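A Morning at the Givotitz Mattress Works Open House

I have wanted to see inside the Givotitz building since I was maybe eight years old and my mother told me that was where beds came from. (I pictured them growing.) It's the long brick one on the river side of Alwood, the one with the green roof you see from the train, and once a year in October they open the doors and let regular people wander through. I've missed it every single year. I've been sick, I've been at a wedding, one year I got the weekend wrong and stood in an empty parking lot holding a coffee. This time I made it!

Getting There

Take the train if you can. The lot behind the building fills up early, and the overflow parking is across the bridge over the Pant with a walk back along a road that has no sidewalk for part of the way. From Alwood station it's fifteen minutes on foot, flat, past a bakery that does a very respectable cinnamon knot. I bought two and told myself the second one was for my husband.

Tours go out every half hour starting at 9:30, and you get a paper ticket with your time on it. I had the 10:00. While you wait there's a front hall with old catalogs under glass, and I could have spent the whole visit there. The 1950s ones are wonderful, with ladies in full makeup lying stiff as boards and smiling at the ceiling. There's also a wall of ticking fabric samples going back to the beginning, stripes mostly, and then one alarming decade of brown flowers. My grandparents had the brown flowers. I hadn't thought about that mattress in thirty years, and there it was, pinned to a board with a little typed label.

Our guide was Adesuwa Ezeani, who started on the sewing line and now runs the finishing floor. She was terrific. She talks fast, she walks faster, and she answered every question like it was the first time she'd heard it, even when a man in our group asked three separate times whether memory foam really remembers.

The Spring Room

You start with the noise. They hand out foam earplugs at the door and you think, oh, I won't need those, and then the door opens and you need those. Wire comes in on big spools, gets pulled into the coiling machine, and out the other side come springs, one after another, so quick that it just looks like a shiny blur hopping along.

On the pocket spring line each coil gets squashed flat and sealed into its own little fabric sleeve, and the sleeves come off in long strings like sausages. The strings are glued side by side until you have a whole bed's worth. There are 984 springs in their standard queen. Adesuwa let us push down on a finished one with our palms, and you can feel how only the springs right under your hand give way while their neighbors stay put. I already knew that was how it was supposed to work, from every mattress ad I've ever seen, but it's a different thing to feel it with no padding in the way.

They had an old open-coil unit next to it, the kind where everything is wired together, and when you pressed on one corner the far side wiggled. A little girl in our group thought this was the best thing in the building and had to be led away.

The Wool Loft

Up one floor, and suddenly it's quiet and smells like a barn in a good way. Givotitz still uses wool in its top two models, and it comes from a washing and carding place over in Pandley. It arrives in bales taller than me. They open a bale, let it rest a day so it fluffs back up, and then feed it through a machine that lays it out in a thin, even blanket.

We were allowed to touch it. It's springy and a bit greasy, and my hands felt soft for the rest of the day. I asked what happens if somebody is allergic, and apparently they do a cotton version of the same bed, it just doesn't come up in the tour because the cotton room is about as exciting as a linen closet. (Her words!)

The windows up there look right out over the river. If I worked in that building I would be bidding for that floor.

Quilting

I'm a quilter, a slow and bad one, so this was the part I'd really come for. I have been working on the same lap quilt since before my nephew could drive. The Givotitz quilting machine does a whole mattress top in less time than it takes me to find my thread snips.

It's a huge thing, a wide bar of needles all going at once, with the fabric and padding coming down between rollers. The patterns are loaded from a screen now, but they've kept the old pattern drums on a shelf, and those are gorgeous objects. Diamonds, scrolls, a daisy, a kind of shell. The one everybody seems to order these days is rounded, with puffy cells like little clouds. Adesuwa said the rounded shapes are trickier than diamonds, as the needles are changing direction all the time and any slack in the fabric turns into a pucker. She showed us a reject with a pucker in it. I couldn't see it until she put her finger on it, and then I couldn't see anything else.

Things I learned that I will be taking home to my own sewing table: keep the batting a little fuller than you think, don't pull, and change your needle. I know. I always know. I never change my needle.

The Tape Edge Table

If you only have the patience for one stop, make it this one. The tape edge is that rolled binding that runs all the way around the top and bottom of a mattress, where the quilted panel meets the side. The machine that sews it travels around the bed on a track while a person guides the layers in by hand, and the corners are all skill. You have to ease a square thing around a curve, at speed, with a few inches of padding trying to spring back at you.

The woman working it did four corners while we watched and hardly looked down. Our whole group clapped, which seemed to embarrass her a bit. It takes most people a year to get decent at it, and there is a line of practice corners pinned up by the clock, from awful to lovely, all made by the same person over one winter. I liked that a lot. Mine would stay at awful for a good while longer.

One man in our group asked why they don't glue it. There was a small silence.

Looking After the Thing Once You Own It

The last part before the coffee was a talk on mattress care, and I took more notes here than anywhere else, mainly out of guilt. Some of this you'll know.

Turn it end to end every three months for the first year and twice a year after that. Most newer ones have a top and a bottom, so you spin it, you don't flip it. Leave the covers pulled back for a while in the morning before you make the bed. (My mother would faint. She had the bed made before her feet were warm.)

For crumbs and dust, brush or vacuum along the seams, where everything collects. For spills, blot first with something dry, and keep blotting long after you're bored of it. If you do need a cleaner, put a little on the cloth and dab. Soaking is the worst thing you can do, as the padding holds on to water and takes forever to dry. And never fold one to get it up the stairs, even if your brother-in-law swears it'll be fine.

I asked about baking soda. Adesuwa made a face, then admitted she uses it herself. Leave it a few hours and vacuum it off slowly.

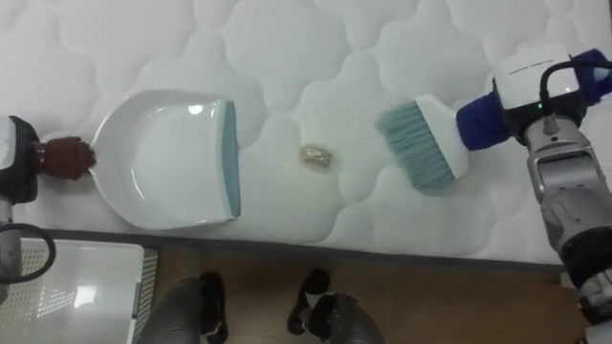
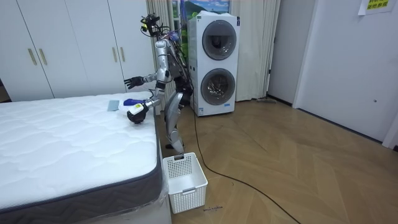
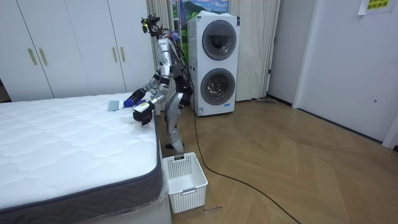 The white quilted top in the first one has the cloud stitching I was going on about.

Coffee and the Seconds Room

After all that you're turned loose in the cafeteria, where there's coffee, squares of a very good apple cake, and a table of offcuts at a dollar a bag. I bought three bags of ticking. I don't have a plan for it. There's a blue stripe that wants to be an apron and some cream twill that would make nice shopping bags, and the third bag I mostly bought because the lady behind me was reaching for it.

Past the cafeteria is the seconds room, where they sell mattresses with a crooked label or a mark on the side panel. Prices are good, but you have to arrange your own pickup, so measure your car before you fall in love. There was a twin with a slightly wavy border for $300 that would have been perfect for our spare room, and I walked around it twice and lay down on it once, with my shoes hanging off the side like a polite person. Then I thought about the train. I'm still thinking about that mattress.

They also had pillows, and a pillow will go on a train. I got one of the wool ones. It's heavier than I'm used to, and it took a couple of nights to stop feeling like I was sleeping on a friendly sheep, but now I'm a convert and have hidden it from my husband.

A Few Practical Bits

The tour itself takes an hour and a half, with stairs between floors. There is a freight elevator if you ask at the front desk, and the couple ahead of us used it and said the ride was a highlight. Wear closed shoes, as they'll turn you away from the spring room in sandals. Kids are welcome from age six. Photos are allowed in most places but not at the coiling machine. The restrooms are by the front hall and there are none once you're on the tour, so go easy on the coffee beforehand.

Tickets are free but you do have to sign up, and the list opens at the end of summer. The 10:00 was full, and Adesuwa told me the afternoon ones are usually calmer if you want more time at the tape edge table.

If anybody has a good pattern for an apron with a deep front pocket, leave it in the comments. I have a lot of blue stripe.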